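Final Report, Part 3: Loss of Grip Force on the Right-Hand Gripper
Pindari Project, Marnside lab section
23 Jul 2020

The plan for this part of the project was to report how well our two grippers sort mixed fruit. I am writing about a fault instead, and I am not convinced we have found the cause of it.

During the main run the right-hand gripper stopped holding to its force limit. The limit is there so the fingers quit closing before they crush anything. Out of 1,924 logged grasps, 48 went past it. Most of the 48 did no harm, as far as anyone wrote down. In 2 of them the fingers kept closing until the motor stalled, and one of those happened while a teammate had a hand near the jaws. She was not hurt. It still should have stopped the session, and we ran for another 21 minutes before somebody looked at the log.

The team's first explanation was a worn finger pad. A worn pad slips, the controller sees the object move, and it squeezes harder. That sounds fine until you check which objects were involved. Slipping ought to show up most on the heavy fruit, and the over-limit grasps were spread over everything we used, small tomatoes included. We swapped the pads anyway and the fault came back the same afternoon.

The second explanation was the Garrido force sensor drifting as it warms up. I like this one better, but the evidence is thin. We never recorded sensor temperature. We only know the bad grasps were more common late in a session, and late in a session is also when people get careless about re-zeroing. 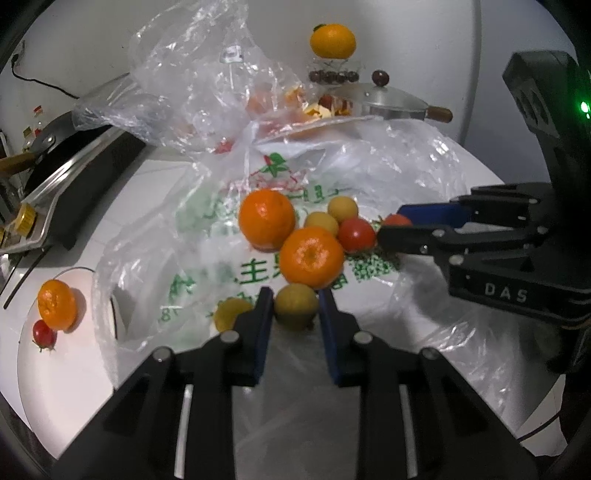

Everaldo Meireles read a draft of this section and disagreed with me on the sensor. In his view drift would have pushed the readings in one direction, and the log has errors both ways, so he would look at the connector first. He also said that a force limit living only in software should never have been called a safety feature in our proposal. I have left my paragraph as it was, but he is right about the proposal.

We did open the connector. One pin looked slightly pushed back. We reseated it and did a short run with no over-limit grasps. The Clodudwood write-up from our own department calls the problem "resolved" on the strength of that run. I don't think it can. The fault showed up in nearly 2 percent of grasps at worst, and a short clean run is what you would expect to get fairly often with the fault still there.

What I would want before anyone uses the right gripper with hands nearby:

A current limit in the motor driver, set separately from the software.
Sensor temperature written to the log with every grasp.
A full-length run with the old pads back on, to rule them out properly.
An automatic stop on the first over-limit reading.

The last one is already coded and untested. The other three are open.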